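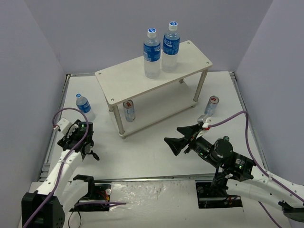 Triltard Population Workbook
Fourth edition, for planners, teachers and local offices

Most towns already have the numbers they need to see where their population is heading. They sit in a census table, a school enrollment sheet and a list of births, and the trouble is getting them to talk to each other. The Triltard Population Workbook does that job, and we're so pleased with how this edition came out!

You type in your current residents by age group, add births, deaths and moves, and the workbook carries everyone forward five years at a time (up to 30 years out). Change one guess, say that more young families stay put, and every chart redraws while you watch. It is a lovely way to run a meeting. People stop arguing about "the aging problem" in general and start asking how many 80-year-olds will live on the north side of town and whether there's a bus.

What's in the box

Printed handbook, 210 pages, lie-flat binding
Spreadsheet files for age groups, households, schools and workforce
23 ready-made scenarios, from steady decline to fast in-migration
Six wall charts of blank age pyramids, good for classroom use
One license for a single office or school, with no yearly fee

New in this edition

The household module is the big one. Earlier editions counted people, but housing and care services are planned by household, and a town can lose residents while gaining front doors. Golshifteh Amini wrote the new chapter on people living alone, and it's the part of the handbook we keep going back to ourselves.

We also rebuilt the small-area sheets. In a village of 551 people, one family moving away can bend a whole chart, so the sheets now show a range on either side of each line. Wolfram Strobel tested them on Likevby, where the primary school has two mixed classes, and his notes are printed in the back with all his corrections left in — well worth reading before you start on a small place of your own.

The migration tab finally takes separate figures for people arriving and people leaving. Thank you to everyone who wrote in asking for it!

Details

Works with any current spreadsheet program
Age groups: five-year bands to 95 and over, or single years if you have them
Areas per file: up to 40
Languages: English and German
Handbook size: letter, spiral bound along the long edge
Shipping weight: 3 pounds
Order number: 560

Good to know

The workbook doesn't come with population data. You bring your own, and chapter 2 walks through where to look and how to tidy up old tables whose age bands don't match. Files made in the third edition open fine, but you'll need to fill in the household tab by hand. Extra wall charts can be ordered in packs of ten.

Questions about school or multi-office licenses go to Elfriede Holzer at the Fostbridge office.

Page updated June 26, 2022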